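Sorting Flat Packs and Cards into Trays: Frequently Asked Questions

Reading time: 6 min

These answers cover bench sorting of small flat items – cards, sachets, thin retail packs – into open plastic trays.

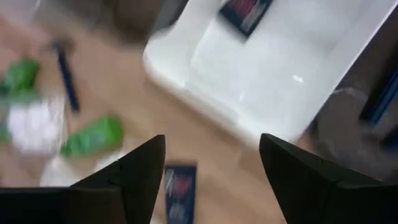
What counts as a flat pack?

Any item thin enough to lie stable on its largest face and small enough to be lifted with one hand. Printed cards, seed packets, sample sachets and slim boxed refills all qualify. Padded envelopes do not. They slide off one another when stacked and should be stored on edge in a divided box.

Which tray should I use?

A smooth, rigid plastic tray with a raised, rounded rim. White is preferred for dark items, as a navy or black card is easy to find against it. For pale items use a gray or blue tray. Avoid ribbed floors: thin cards catch in the channels and their corners bend when they are pulled free.

The Trondel shallow tray and the Mevgate stock tray are both suitable. The Mevgate has the lower rim and is easier to reach into from a seated position. The Trondel stacks more securely when full.

Can I work directly on a wooden table?

Yes, provided the surface is sealed and free of splinters. Bare or worn wood can scuff gloss printing. If the finish is in doubt, put down a thin cutting mat. Cards are harder to lift from a mat than from wood, so leave a small overhang at the front edge of the mat where a fingertip can get underneath.

How do I pick up a card that is lying completely flat?

Slide it to the table edge and take it by the overhanging part. If the edge is out of reach, hold the long sides between thumb and forefinger and squeeze very lightly until the middle bows and lifts. Do not use a fingernail under the corner. Most corner damage on coated stock starts this way.

A card can be lifted from a tray in the same manner, or the tray can be tilted so that the card slides against the rim.

Should matching items go in the same tray?

Yes. One design, one tray. Where two designs share a background color, check the printed code before placing the item. Color alone is a poor guide, particularly under warm lighting, where navy and black are often confused.

Does it matter which way the items face?

During sorting, no. Drop them in at any angle as long as the printed side is up. Squaring each card as it goes in slows the work and has to be repeated anyway when the stack is counted. Align everything once, at the end, by tapping the stack against the inside of the rim.

How many items can a tray hold?

Stop when the stack reaches the top of the rim. Above that height the upper cards slide out when the tray is carried. For the standard Testa card in our stockroom the limit is 97 per stack, and we run 2 stacks per tray with a hand's width between them.

Where should the tray sit?

Behind the work area and slightly to the side of your stronger hand. Unsorted items go in front. The tray should not have to be moved during a session. If you find yourself reaching across it, swap sides.

How are the trays cleaned?

Wipe with a damp cloth and a drop of dish soap, then dry fully. Moisture left in the corners will make the bottom card stick. Do not use abrasive pads. Scratches hold ink dust, which then transfers to the next batch. Adhesive residue can be removed with a little cooking oil, followed by a second wash.

What about static?

Plastic-wrapped packs may cling to the tray in dry weather. Wiping the floor of the tray with a slightly damp cloth, then letting it air dry, usually clears it. Anti-static spray works but can mark matte printing – test it on a damaged item first.

How should finished trays be labeled?

Label the short side, never the floor. Write the design code, the count and the initials of the person who sorted it. Fovville removable labels come off without residue if taken off within 3 months.

Last revised by Nazareno Guerra, September 14, 2018

Comments

pell_k
The squeeze method doesn't work on our laminated cards, they're too stiff. Table edge every time.

Nazareno Guerra
Agreed, anything stiff should go over the edge. I'll add a line on laminated stock at the October revision.

marta.d
Do you have a tray size for oversized postcards? Ours hang over the rim by a finger's width.

rowanbench
We use masking tape for labels. Fine for a week, awful after a summer.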